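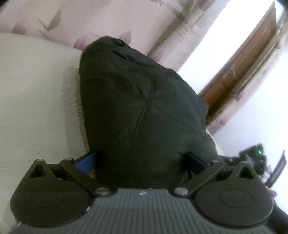 Gathered state: a padded jacket held between both finger pads, seen from the tool camera.

Labelling grasp states on padded garments with Gritano

Last checked against the current release: 19 April 2025

This page covers training a grasp-state classifier on wrist-view frames of soft clothing. It assumes you have Gritano installed and a recording already converted to the Lunmont log format. If the conversion failed with a clock error, fix that first; none of the steps below will repair timestamps.

Step 1. Define the states

Create states.yaml in the project root with three entries: spread, pinched, gathered. Use spread when the garment lies open and its outline can be traced. Use pinched when the pads hold a fold and the rest of the garment still rests on the support. Use gathered when most of the cloth is bunched into one mass. Leave out "lifted". A single wrist frame gives poor evidence of height, and the planner reads that from the pose track anyway.

Step 2. Extract frames

Run

gritano extract --log run.lun --every 12 --out frames/

Our test log gave 918 frames at this setting. Going below 12 mostly adds near-duplicates and slows down labelling.

Step 3. Mark the contact region

Open the folder in the labelling tool and draw one polygon per frame around the cloth between the pads. For pinched frames, follow the creases back only as far as they stay sharp. Dark fabric is awkward – raise the display gamma in the tool, but do not write the change back to the files.
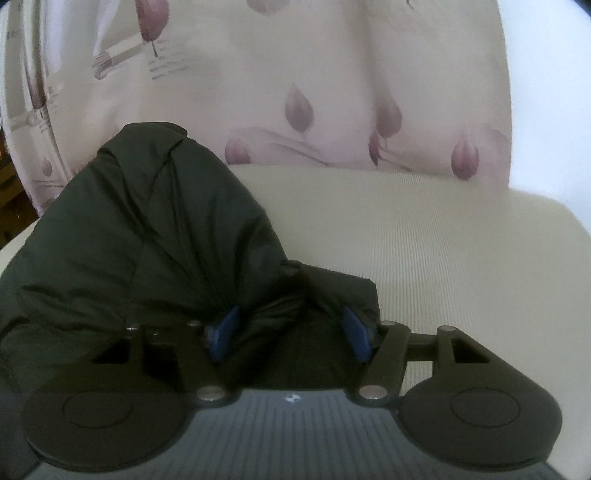
Trindade left a comment under the previous version of this page, asking whether the polygon should include fabric hidden behind the pads. It should not. The loss is computed on visible pixels, and guessed contours made the pinched class noticeably worse in our runs.

Step 4. Train

gritano train --config states.yaml --seed 1009 --steps 2000

Keep the seed fixed while you compare label sets. Validation is split by recording, so you need at least two logs. With one log the command still runs and prints a warning, and the score it reports means very little.

Step 5. Check spread frames by hand

Spread is the state most often confused with pinched, as the pads may already touch the cloth near a hem. Filter the predictions for spread with a confidence under 0.6 and look at the collar and sleeves. If both sleeves extend outwards and the collar can be made out, the label stands, whatever the pads are doing.
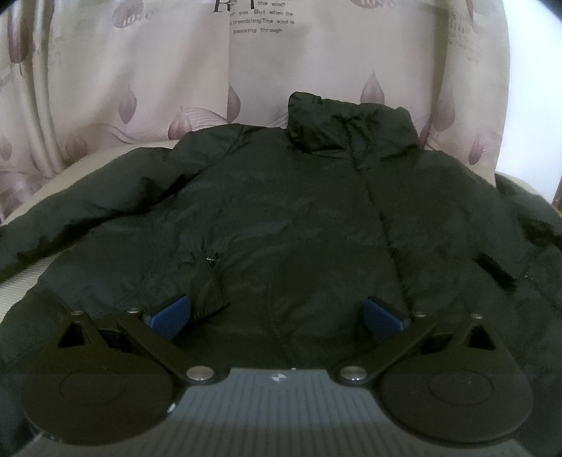

Step 6. Export to the planner

gritano export --target breltholm

Breltholm expects state names in lower case and rejects the file otherwise. The July release changed the default output folder to export/latest, so update any scripts that still read from out/.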